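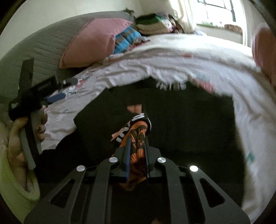 Morville guest room, bed and clothing check
29/11/2020. Checked by Gilles Tessier

Bed linen: OK. White printed sheet, wrinkled. Smooth before next use.
Socks: OK. Check toe seams and cuffs. Pair before packing.
Floor beside bed: clear, 2 ft walkway kept.
Lamp cord: REPAIR. Frayed at plug, do not use.

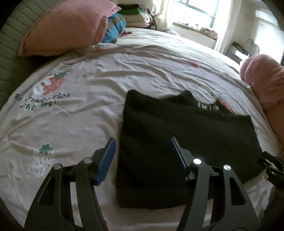 Black garment, folded, on the strawberry and bear sheet.

Folded clothes: OK. Move to shelf before bedtime.
Heater: OK. Keep bedding 20 inches away.
Smoke alarm: tested in October, battery good.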